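Week 5 notes: Getting in the door (access and the everyday building)

Righto, these are the notes to go with the week 5 lecture, tidied up a bit from what I scribbled on the board. They're not a replacement for turning up, and the reading is still the reading (chapter 7, plus the short one on kerb ramps that I put up in February and half of you have missed).

Where we got to last time. We'd finished with the footpath and the crossing, and I'd left you standing at the front door of the Drandlow library wondering why such a handsome building had such a rotten entrance. Keep that building in your head, I'm going to keep coming back to it.

Gradients first

Ramps get written as ratios, so 1 in 14 means one metre up for every 14 metres along. Please get comfortable doing this in your head! A single step of 150 millimetres doesn't look like much until you work out that at 1 in 14 you need 2.1 metres of ramp to deal with it, plus a flat landing at each end. Three steps and you're past six metres and the ramp is out over the flower bed, and now the landscape people are ringing you up.

The Drandlow ramp was added years after the steps. It goes around the side, past the bins, and comes in through what used to be a staff corridor. On paper it passes. I've walked it with three different classes now and every time somebody asks whether we're allowed to be back there, and I reckon that question tells you more than the gradient does. Write that in your site journal if you visit: did you feel like you were meant to be using this route?

Doors

I could talk about doors for a whole semester. The clear opening is the width you've got left with the door open, measured from the face of the door leaf to the stop on the opposite jamb. It is always less than the width of the door. Every year I get assignments with the leaf width written in as the clear opening and every year I lose my mind a little, so please, get the tape out.

Then there's the bit beside the handle. If you're seated and the door swings toward you, you need room on the latch side to get alongside it, reach the handle and back up while pulling. A gorgeous wide door jammed in a corner is a bad door. Closers matter too. A heavy one will beat a tired person, a kid, anybody carrying shopping, and me on most mornings.

Small rooms and turning

Okay, turning space. Plans love to show a lovely empty circle on the floor. Real rooms have a heater, a rubbish bin and a spare chair in that circle. And remember there may be two people to fit in, one sitting and one behind on the push handles, and the person behind adds a good deal to the length you have to swing around.

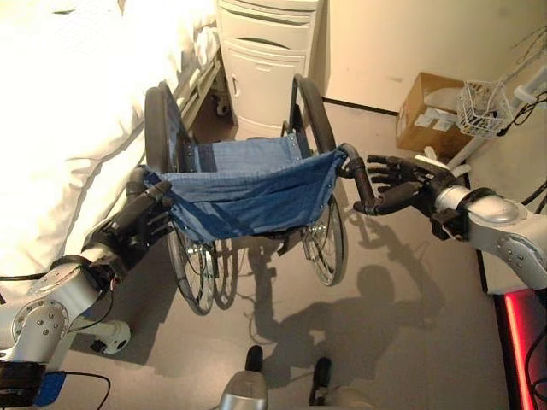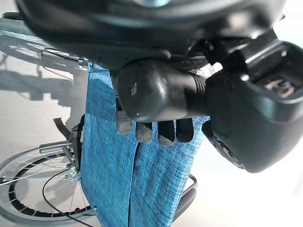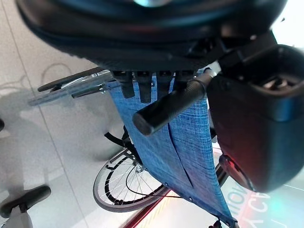 So when you draw your turning circle, draw the helper as well. I don't mean a cute little figure for scale. I mean a footprint, with elbows, that has to get past the door swing and the basin and whatever else you've put in there. Try it in plan at 1:20 with a bit of cut-out card and push it around with your finger. It feels silly and it works better than any software we've got in the lab.

The Kuruc Street clinic is the one to compare here. Its consulting rooms are smaller than the ones in our guide and they work better, purely down to where the door is. The designers shoved it 33 centimetres along the wall to get the latch-side space and gave up some cupboard to do it. That's the entire trick. I asked if anyone missed the cupboard and the front desk said yes, constantly.

Reach and height

Quick one, we ran out of time on it. Light switches, intercoms, tap levers, the button for the lift, the hook on the back of the toilet door. The hook! It's nearly always up where only a standing adult can get to it. When you do your audit, note the height of everything a hand is meant to touch, and measure to the middle of the thing.

Counters are the other one. If there's a lowered section, check what is sitting on it. At the Drandlow desk it holds the brochure rack and a pot plant, so in practice there isn't a lowered section.

A word on standards

Someone asked me after class why I keep marking people down when their plan meets the code. Fair question. The code is a floor. It was written by people haggling over minimums, and a building that hits every minimum at once can still be miserable to get around. I want to see that you know the numbers, and then I want you to tell me about a person arriving in the rain at 5 in the afternoon.

Your audit

Pick one public building. You can have the Urkura pool, the Trollow community hall or the Drandlow library. If you want a different one, email me first and don't pick your own house.

Cover the route from the street, the entrance, one internal door, one small room and one counter or desk. Sketches by hand are fine, dimensions in millimetres, and tell me what you measured with. Roughly 100 words on each is plenty, I'm not after an essay.

Ask at the front desk before you start measuring. The Urkura pool staff are lovely but they get a bit twitchy about people lurking near the change rooms with a laser measure, which is reasonable.

Next week is toilets, the full two hours. Bring your scale ruler and read chapter 8, at least up to the drainage section.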